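Arnidton Motor Vehicle Evening Course
Unit 6 handout: Brakes, bleeding and brake fluid

Read this before the practical. You will need it again for the written test in April, so keep it in your folder. The workshop opens for extra practice on 5th March, and overalls and safety glasses are needed as usual.

1. What the fluid does

When the driver presses the pedal, a pushrod moves the piston in the master cylinder. The piston pushes fluid down the brake pipes, and the fluid pushes the pistons in the calipers or wheel cylinders. Liquids hardly compress at all, so nearly all of the force at the pedal reaches the pads.

Air does compress. A small bubble in a brake pipe will make the pedal feel soft or spongy, and a larger amount can let the pedal go to the floor. Bleeding is the job of getting the air out.

2. Why fluid is changed

Most brake fluid is glycol based and takes in water from the air, through the reservoir cap and slowly through the rubber hoses. Water lowers the boiling point. On a long descent the calipers get hot, the fluid next to them can boil, and the vapour acts in the same way as air. The pedal may feel normal again once everything has cooled, so a customer's report of a soft pedal on a hill should be written down and followed up even if you cannot repeat it.

Many makers ask for a change every two years. Check the service schedule for the vehicle in front of you.

3. Types of fluid

DOT 3, DOT 4 and DOT 5.1 are glycol based. DOT 5 is silicone based and must not be mixed with the others. The numbers 5 and 5.1 catch people out every year. Read the reservoir cap, then the handbook, then the bottle, and make sure all three agree.

Glycol fluid strips paint. Cover the wing before you start and rinse any spills straight away with plenty of water. Don't use fluid from a bottle that has been standing open.

4. Two-person bleeding

Before starting, fill the reservoir to the MAX line. Check the workshop data for the bleeding order. The old rule of starting with the wheel furthest from the master cylinder works on many cars but not all, and some cars with ABS need a diagnostic tool to run the pump.

Fit a ring spanner to the bleed nipple, then push on a clear tube with its other end in a jar of clean fluid.

The helper presses the pedal slowly and holds it down.
Open the nipple half a turn. Old fluid and bubbles will come through the tube.
Close the nipple, then call 'up'. The helper lets the pedal rise.
Repeat until the fluid is clean and there are no bubbles.
Top up the reservoir after every few strokes. If it runs dry you will have to start again.

The helper must not let the pedal up while the nipple is open. Agree your words beforehand — 'down', 'holding', 'up' — and stick to them.

Nipples seize. If one will not move with reasonable force, stop and tell your instructor. Use a six-sided ring spanner and never an open-ended one.

5. Finishing off

Tighten each nipple to the figure in the data sheet and refit the dust cap. Wipe down, then press the pedal hard for 20 seconds while your partner looks for leaks. The pedal should stay firm and should not sink. Test at walking pace in the yard before any road test.

Old fluid goes in the marked drum by the rear door, never down the sink and never in with waste oil.

6. For your job card

Bay 1 has the Tamix pressure bleeder and bay 2 has the Trinell vacuum unit. Everyone should try both before the end of the unit. Write down which one you used, the fluid type, the bleeding order and how the pedal felt before and after.

Further reading: Kwofie Workshop Notes, pages 16 to 39. The fault table on page 89 is worth copying out.
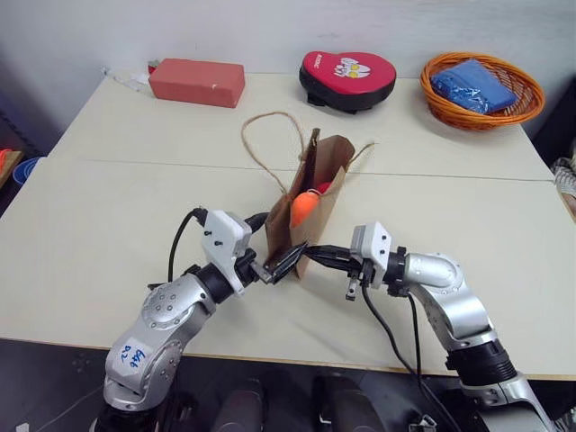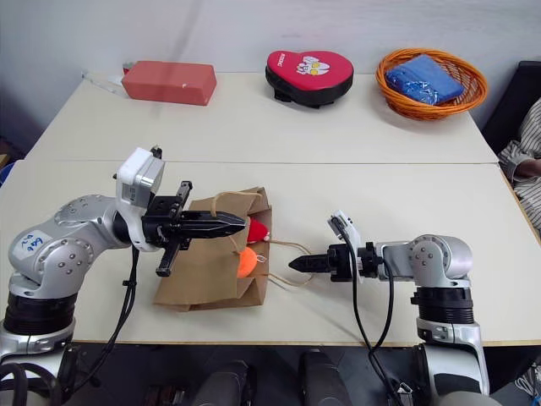
Robot arms at work over light-coloured tables. Upper picture: grippers at a brown paper bag.

Next unit: handbrakes and rear drums. Bring your job cards.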